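Home | Products | Simulation Cells | Support | Contact

Drulby Two-Arm Simulation Cell
Setup and Maintenance Information

The Drulby cell is a software work cell for institutions that develop handling tasks before committing them to hardware. It is supplied by Ní Chonaill with one mobile base, two arms, a wrist view for gripper inspection and a furnished kitchen. The standard license covers 900 hours of run time. This page was last revised on 30 January 2024.

Gripper alignment

Each gripper must be aligned when the cell is first installed and again after any change to the arm model. Open the fingers fully and select the wrist view. Both finger plates should be visible, with the base level along the lower edge of the view. Loose items such as cards and pens may be left in place during this check. If one finger leads the other, load the Busthorpe offset file and restart the arm controller.

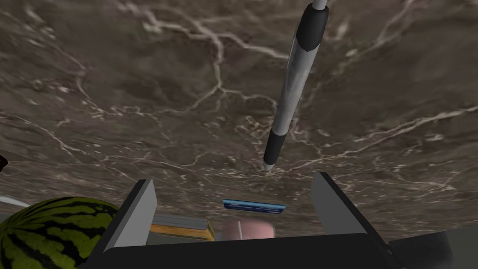
Wrist view, fingers open, over the marble surface.

Object and contact settings

Operators should confirm that every item has a collision body before a task is recorded. An item lacking one will pass through the fingers or sink into the counter. Fault code 109 indicates that an item has been loaded without a contact surface. Remove the item from the list, save, and add it again from the Runanau library, which holds 605 objects in the current release.

Items of different sizes should be used when contact settings are tested. A grip force suited to a watermelon will push a pen out of the fingers.

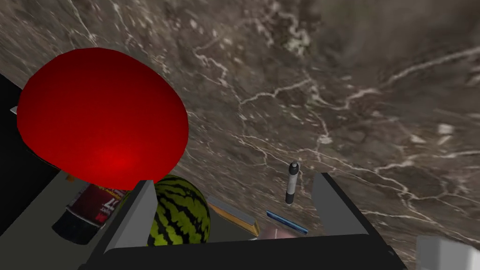 Mixed items in the gripper's view, including a watermelon, a can and a blue pen.

Routine care

The joint limits of both arms should be reset every 2,000 cycles. Return the base to a clear section of floor before the reset and confirm that neither gripper is in contact with a counter, table or cabinet. The left and right arms keep separate limit files. These must not be exchanged, as the arms differ in reach. Log files should be moved to storage each March, when the yearly update is issued.

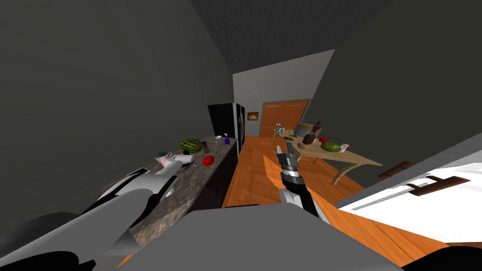 Oísín Brophy wrote to us after the last update that his limit files had been overwritten, and he asked that the installer make a copy first. The installer now saves both files to the backup folder before any change is made.

Comments

R. T.: Does the offset file have to be loaded again after the yearly update?

Ní Chonaill Support: Yes. Load it before the first alignment check.

gantry_west: Code 109 came back for us until we cleared the item cache. It may be worth adding that step to the page.

Oisín Brophy: The backup folder works well. Please allow us to choose its location.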